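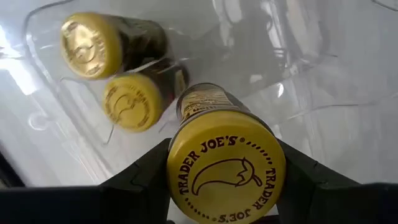
Glass jar with yellow screw-top lid, lettered TRADER JOE'S and marked with a chili pepper outline.

Datasets / Household / Pantry and Kitchen
Pellby Collections Office, March

# Nudholm Pantry Jars

## Summary

Nudholm Pantry Jars is a collection of images of lidded food jars kept in ordinary kitchens. It contains 141 jars, each recorded with its closure, its label and any lettering on the lid. The collection is maintained by Pellby and released in 2 parts, named Vorby and Lo.

## Contents

The Vorby part covers jars with printed lids. The Lo part covers jars with plain lids, where the label is the main means of identification. Jars are entered once only, even when the same product was found in more than one kitchen.

Every entry has 4 fields:

- `lid_color`: one everyday color word, such as yellow or white
- `lid_text`: lettering on the lid, copied as printed
- `lid_mark`: a short name for any drawing or symbol, such as "chili pepper"
- `label_note`: free text, up to 200 characters

## Recording Rules

Lettering that repeats around a rim is entered a single time in `lid_text`. Dots, borders and trademark circles are left out of that field and may be mentioned in `label_note`. Capital letters are kept.

Label text is entered only where it can be read. Small or blurred print is recorded as `unreadable`, and label colors may be given in its place. The product name must not be filled in from memory or from a store listing.

Contents are described by general appearance, for example "dark" or "pale." A drawing on the lid is not accepted as evidence of what the jar holds.

## Known Limitations

Lids are better represented than labels. Many jars show only one side of the label, and fill level is often hidden by the paper. Color words were chosen by eye, and gold and tan are not always separated in the same way across the 2 parts.

The collection should not be used to determine ingredients, allergens or shelf life.

## Corrections

Corrections should be submitted to the Pellby Collections Office with the entry number and the name of the field. Accepted changes are listed in `CHANGES.md`.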